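Cursos > Taller de bodegón > Apuntes > Sesión 3

Sesión 3: montar el frutero antes de dibujarlo

Ya os avisé de que hoy no íbamos a tocar el lápiz hasta la segunda mitad, y sé que a más de uno le fastidia, pero montar bien la fruta es media clase (¡de verdad!).

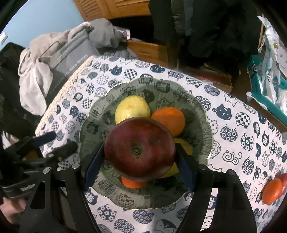

Sigo con lo que decía Duván Mamani la semana pasada cuando vino de visita: la pieza más oscura manda. Si tenéis una manzana granate y el resto son limones, naranjas y peras, el ojo se va derecho a la manzana, así que pensad primero dónde la queréis y luego acomodad lo demás. Yo suelo ponerla la última, encima, y la voy girando. El lado del rabito y el del cáliz seco dan dibujos muy distintos, y a mí el cáliz me gusta mucho porque marca enseguida hacia dónde mira la fruta.

Lo del mantel. Me preguntasteis si con gatos estampados no es un lío. Pues sí, un poco, pero para eso está: el dibujo azul marino sobre blanco os obliga a decidir cuánto detalle metéis. Entornad los ojos y quedaos con la mancha. Los gatos ya vendrán, y si no vienen tampoco pasa nada.

El borde ondulado del frutero os va a costar. Trazad primero la elipse entera, muy floja, y luego las ondas encima. El filo dorado, al final del todo, una línea y fuera.

Y dejad alguna pieza suelta sobre la mesa, un caqui por ejemplo, que da aire.

Para la próxima:
- 3 apuntes rápidos de vuestro frutero, 20 minutos cada uno
- papel Doletti de 200 gramos, o el que tengáis
- leer las páginas de Konstantinidis sobre elipses (están en la carpeta)

Lo del color lo dejamos para la sesión 4.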